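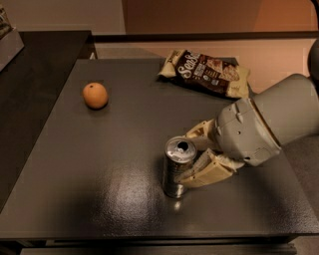
# La sala de descanso del edificio Wihongi vuelve a servir meriendas

NALTHOLM. La sala de descanso de la planta baja del edificio Wihongi ha reabierto en noviembre con mesas nuevas y un servicio de merienda que funciona por las tardes. El espacio llevaba cerrado desde la primavera por una avería en la bajante que pasa por detrás de la pared del fondo, y las empresas del edificio habían repartido a su gente entre los pasillos y la cafetería de enfrente.

La oferta es corta. Hay fruta pequeña, sobre todo mandarinas y naranjas de poco calibre, aperitivos salados en bolsa individual y bebidas en lata. El servicio lo lleva Ploretti, una distribuidora local que ya se ocupaba de las máquinas de café del inmueble. El acuerdo con la administración del edificio es de prueba y tiene una duración de cuatro meses.

Cada persona con tarjeta de acceso puede retirar dos artículos por tarde sin coste. A partir de ahí se paga en el lector que hay junto a la puerta. La fruta no entra en el cómputo, algo que pidieron varias de las empresas inquilinas cuando se discutió el contrato.

«Lo que más se va es la mandarina, y no lo esperábamos», explica Tegan Doolan, responsable del servicio por parte de Ploretti. «Se pela con la mano, no hace falta cuchillo ni plato y la gente se la lleva a la reunión. Con las manzanas nos volvía la mitad de la caja».

Según los datos que ha facilitado la distribuidora, en las primeras semanas se retiraron 1444 artículos, contando fruta, bolsas y latas. La empresa no ha querido dar el desglose por marcas. Sí confirma que las bolsas de galletas saladas se agotaron más de una tarde antes de la hora de cierre y que el pedido se ha ampliado.

## Mesas cuadradas y oscuras

El cambio más visible para quien conocía la sala es el mobiliario. Las mesas largas de antes se han sustituido por mesas cuadradas de tablero gris oscuro con acabado brillante. Las eligió Wultden, el estudio que ha hecho la reforma, con la idea de que se puedan juntar o separar según el grupo.

El tablero no ha gustado a todos. Refleja la luz, y en las horas centrales de la tarde hay sitios en los que resulta incómodo leer o trabajar con el portátil. También se marcan los dedos y los cercos de las latas. En el libro de avisos de la recepción figuran varias quejas por este motivo, y alguna propone poner manteles individuales.

Ans De Smet, arquitecta de Wultden, admite el problema del reflejo y dice que se está estudiando. «El tablero mate del mismo proveedor se rayaba enseguida y preferimos este. Vamos a probar primero con unos estores en el ventanal. Si con eso no basta, hablaremos de los tableros», señala. De las marcas comenta que se quitan con un paño húmedo y que el personal de limpieza repasa las mesas al cerrar.

La reforma ha incluido también la bajante averiada, un falso techo nuevo, dos enchufes por pared y un fregadero más hondo. La pintura de la entrada sigue pendiente. El presupuesto lo ha asumido la propiedad del edificio, que no ha comunicado la cifra.

## Dónde va cada residuo

La administración ha colocado contenedores separados junto al fregadero: uno para latas, otro para los envoltorios y un tercero para restos de fruta. Las normas están impresas en una hoja pegada encima de los cubos, y el texto es breve:

- Las latas se vacían en el fregadero antes de tirarlas.
- Las bolsas de aperitivos van al cubo de envases, aunque estén abiertas por los dos lados.
- Las pieles y los huesos, al cubo marrón.
- No se dejan latas abiertas en las mesas al marcharse.

La última norma se añadió después de la primera semana. Doolan cuenta que una lata a medias se volcó sobre la documentación de una de las oficinas de la segunda planta y hubo que volver a imprimirla entera. «No pasó nada grave, pero era fácil de evitar», dice.

Los restos de fruta se recogen a diario. El cubo marrón es el más pequeño y por ahora el que antes se llena, de modo que se va a cambiar por otro con tapa y de mayor capacidad.

## Horario

La sala abre todo el día para quien traiga su propia comida. La merienda se repone a las 5 de la tarde y se puede retirar hasta que cierra la recepción. La administración ha descartado de momento un segundo turno por la mañana, que habían solicitado las empresas que empiezan antes, y remite la decisión al final del periodo de prueba.

Ploretti ha anunciado por su parte que irá rotando los aperitivos salados y que aceptará sugerencias en una hoja colocada al lado del lector. En la primera ya hay peticiones de frutos secos sin sal, agua con gas en lata y plátanos. Los plátanos han quedado fuera por el momento porque llegan golpeados en el reparto, según la distribuidora.

Quienes no tengan tarjeta de acceso, como las visitas o el personal de obra que aún trabaja en la entrada, pueden pedir un vale en recepción. El vale da derecho a lo mismo que la tarjeta y caduca en el día.

Las incidencias con el lector de pago se comunican en la propia recepción. Durante las dos primeras tardes el aparato cobró artículos que entraban en la parte gratuita, y los importes se devolverán a lo largo de este mes a las personas afectadas, sin que tengan que presentar ninguna solicitud.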